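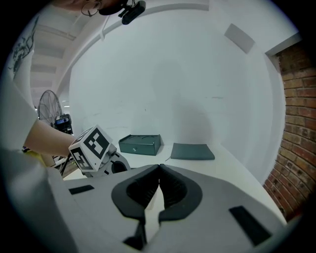 Divenska ordnet die Annahme von Brillen und Etuis neu

Plescombe, 28. Juni 2026 – Das Sozialhaus Divenska hat die Annahme und Aufbewahrung von Sehhilfen neu geregelt. Brillen, Etuis und kleine Kästen werden künftig an einem eigenen Tisch in Raum 2 bearbeitet und von dort aus an die Ausgabestelle Nuten weitergegeben. Die Regelung gilt ab sofort für alle Abgaben, auch für Stücke, die bereits vor der Umstellung im Haus eingegangen sind.

Bislang wurden Brillen gemeinsam mit Schmuck, Uhren und anderen Kleinteilen im Vorraum entgegengenommen. Zum Zeitpunkt der Umstellung lagen dort 265 Brillen, ein erheblicher Teil davon ohne Etui. Mehrfach mussten Gestelle ausgesondert werden, die in Sammelkisten unter schwereren Gegenständen gelegen hatten. Auch die Zuordnung von Brille und Behältnis war nachträglich nicht immer möglich.

Der neue Ablauf beginnt auf dem Tisch. Jede Brille wird einzeln auf ein Tablett gelegt, das während der Bearbeitung frei von anderen Gegenständen bleibt. Die Behältnisse stehen weiter hinten auf der Tischfläche, sodass ihr Verschluss erreichbar ist. Erst wenn Bügel, Scharniere und Gläser durchgesehen sind, wird über die Art der Aufbewahrung entschieden. Flache Gestelle kommen in ein schmales Etui. Für stärker gebogene Fassungen sind tiefere Kästen mit Deckel vorgesehen, damit auf die Gläser kein Druck entsteht.

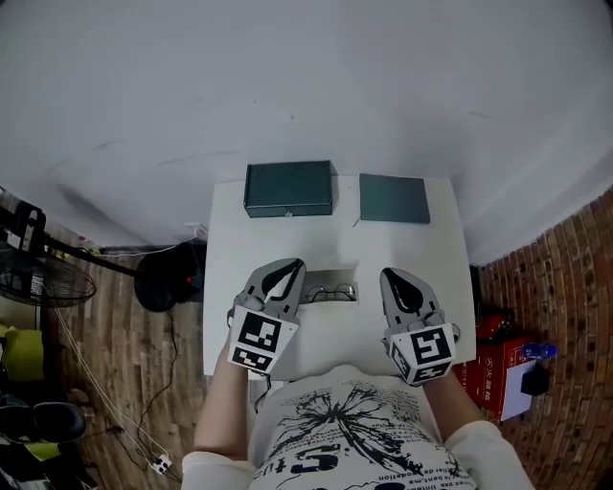 Brille mit dünnem schwarzem Gestell auf hellgrauem Tablett, dahinter zwei dunkle blaugrüne Behältnisse.

Für die Durchsicht hat das Haus Zeitfenster von jeweils 30 Minuten festgelegt. Innerhalb eines Zeitfensters wird ausschließlich die jeweils vorliegende Abgabe bearbeitet. Was nicht abgeschlossen werden kann, verbleibt mit einem Begleitzettel im Regalfach »Rind« und wird im nächsten Zeitfenster wieder aufgenommen. Der Begleitzettel nennt den Tag der Abgabe, die Zahl der Stücke und, soweit bekannt, die Stärke der Gläser. Angaben zur abgebenden Person werden nicht erhoben.

Behältnisse ohne Inhalt nimmt das Haus ebenfalls an. Gesucht werden derzeit vor allem feste Kästen und Etuis, deren Deckel vollständig schließt. Weiche Stoffbeutel können nur in begrenztem Umfang verwendet werden. Stark verschmutzte oder gebrochene Etuis sind von der Abgabe ausgenommen, ebenso Kontaktlinsen, Pflegemittel und lose Gläser. Sonnenbrillen werden getrennt geführt und sollten bereits bei der Abgabe als solche benannt werden.

Die Ausgabestelle Nuten erhält die fertig verpackten Brillen in nummerierten Kästen. Dort können sie nach vorheriger Anmeldung eingesehen werden. Eine Anpassung oder Bestimmung der Sehstärke findet weder in der Ausgabestelle noch in Raum 2 statt – das Haus verweist hierfür an die örtlichen Fachbetriebe. Für abgegebene Stücke wird keine Vergütung gezahlt, und eine Rückgabe ist nach Übergabe an die Ausgabestelle ausgeschlossen.

Mit der Neuordnung ändern sich auch die Regeln für den Tisch selbst. Nach jedem Zeitfenster wird die Fläche abgewischt, das Tablett gereinigt und wieder an seinen Platz gelegt. Getränke und persönliche Gegenstände sind auf der Tischfläche nicht gestattet. Reinigungstücher und Begleitzettel werden im Schubfach neben der Tür verwahrt.

Die Bearbeitung der Altbestände soll bis zum 30. September abgeschlossen sein. Bis dahin kann es bei der Weitergabe an Nuten zu Verzögerungen kommen. Neue Abgaben werden in dieser Zeit weiterhin angenommen, jedoch nur in haushaltsüblichen Mengen. Betriebe und Einrichtungen, die größere Bestände übergeben möchten, werden um eine schriftliche Anfrage gebeten. Ihnen wird ein gesonderter Termin genannt.

Die Abgabe ist während der allgemeinen Öffnungszeiten am Empfang des Sozialhauses möglich. Brillen sollten nach Möglichkeit im zugehörigen Etui überbracht werden. Liegt kein Etui vor, genügt eine Umhüllung aus Papier oder Stoff. Ein Merkblatt mit den angenommenen und ausgeschlossenen Gegenständen liegt am Empfang sowie in der Ausgabestelle Nuten aus.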